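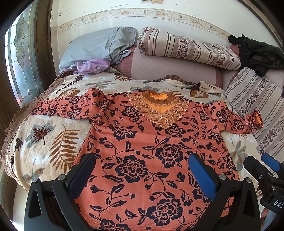 Lists > Corach Sewing and Mending > Archive > Thread

Re: Taking in a blouse with no side seam allowance
From: Sumathi Devadiga
Date: Friday, April 23, 2021

Laimutė Toom wrote:
> I have a polyester blouse that is too wide in the body but fits well
> at the shoulders. The side seams are overlocked with almost nothing
> to spare. Can I sew a new seam inside the old one, or should I unpick
> first? I tried pins in February and gave up when the armhole went
> lumpy. Also, what needle? Mine keeps leaving small pulls.

Laimutė,

Leave the old seam in until the new one is sewn and you have tried it on. Turn the blouse inside out, lay it flat and chalk the new line from the hem upwards. Take out the full amount at the waist and let the line run back into the old seam about a hand's width below the armhole. If you carry it all the way into the sleeve you have to reset the sleeve as well, and I suspect that was where your lumps came from.

Tack by hand before you go near the machine. Pins shift on anything slippery. I take in 2 cm a side at the most. Past that the front starts to pull, and you are better off putting in back darts.

Needle: a new microtex, size 70. The pulls are nearly always a blunt point. I buy mine from Skilwood in packs of 20 and throw one out after each garment. Kaja Zariņš uses hers for longer and says she sees no difference, but she sews mostly cotton.

On a print, don't try to match the pattern at the side. Once you have moved the seam it won't match, and under the arm it doesn't show. Do check that both sides come in by the same amount, measured from the centre front — I once took one side in twice.

Press on low with a cloth over it. When you are happy, trim and overlock the new edge. If you haven't got an overlocker, a narrow zigzag will do.

Indrek Siliña asked last week about the Dotberg thread. I have 50 spools here, mostly navy and cream, and can bring them to Lavoie Street next time.

Sumathi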